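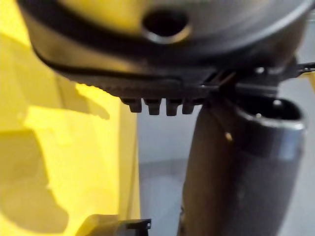

Dark gray plastic housing with round opening; open tube end at right.

Steddale Two-Level Parts Bench
Manufacturer: Prarska
Series: Steddale
Category: Staging and packing furniture
Sold by: Kostton
Page revised 2022-10-03

The Steddale bench is a two-level unit for staging molded parts and small hardware before assembly or packing. Large pieces go on the top. Rods, caps, blocks and other small components go on the lower shelf, in the open, where they can be picked from the side. The bench is supplied without drawers, bins or dividers.

Panels are yellow on both levels. The frame and legs are dark metal. Dark parts are easy to find against the yellow, and small items left behind at the end of a job show up on a walk-past. Orders for other panel colors are not accepted in this series.

Rated load is 500 lb for the complete bench, evenly distributed over both levels. The rating applies with the bench standing level on a hard floor or on short-pile carpet. It does not apply to a bench on casters. Do not stand or sit on either level.

Top level
The top is flat and broad, with no raised border. Trays and housings with curved undersides can be set down from any side and slid along the surface. Parts with fine teeth or textured lips should be lifted clear and not dragged. Tubes with an open end are best laid down along the length of the bench. Stood on end, they tip when the bench is bumped.

Lower level
The lower shelf follows the same direction as the top and uses the same yellow panels. Keep one type of part in one area. A workable layout puts the longest items at one end, round parts next to them in rows, and flat blocks farther down toward the front edge. Thin rods should be bundled or placed in a shallow tray if the bench is going to be moved.

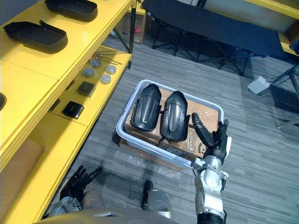

Supplied with the bench
Top panel set
Lower panel set
Frame and legs
Leveling feet, 4
Fastener pack
Hex key
Assembly sheet

Not supplied
Casters
Trays
Parts shown on the bench
Floor matting

Assembly
1. Clear a floor area longer than the bench. Flatten a shipping carton and work on that if the floor marks easily.
2. Lay out the frame and fit the legs finger-tight.
3. Stand the frame up. Two people are required for this step.
4. Fit the lower panels first. They cannot be fitted easily after the top is on.
5. Fit the top panels.
6. Adjust the feet until the bench does not rock, then tighten all fasteners.

Check the fasteners again after the first week of use. Replacement fastener packs are available under the Entili accessory line and fit all Steddale benches.

Placement
Leave walking clearance on the picking side. Cartons may be kept on the floor under or behind the bench, but should not be wedged against the legs. Route cables away from the picking side. Benches may be set end to end; the joining plate is an Entili part and is ordered separately.

For shaped trays, place the pieces side by side with the toe ends facing the same way and leave a hand's width between them. Pieces with side flanges catch on each other when they are set too close. 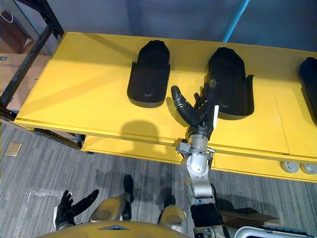 Black shoe-shaped trays on a long yellow table.

Care
Wipe panels with a damp cloth and mild soap. Do not use solvent or abrasive pads on the yellow surface. Scuffs from dark plastic normally come off with a white eraser. Touch-up paint is not offered. Damaged panels can be replaced one at a time without taking the frame apart.

Ordering
Delivery is 6 weeks from confirmed order. Orders of 4 benches or more ship on one pallet and need a dock or a lift gate. State the floor type when ordering so that the correct feet are packed. Panel drawings and overall dimensions are sent with the quotation.

Returns are accepted on unassembled benches in original cartons. Keep the cartons until the bench has been checked.

Product inquiries: Prasetyo Kwok, Kostton sales desk
Spare panels and fittings: Kamarul Simanjuntak, Kostton parts desk
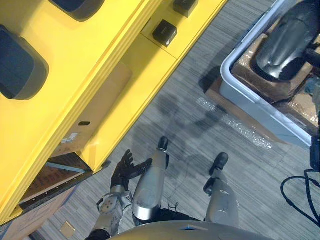
Can the lower shelf be mounted at a different height?
The shelf height is fixed. The lower panels fasten to cross members that are part of the frame, and drilling new holes in the legs voids the load rating. Customers who need more room between levels should ask for the tall frame when requesting a quotation.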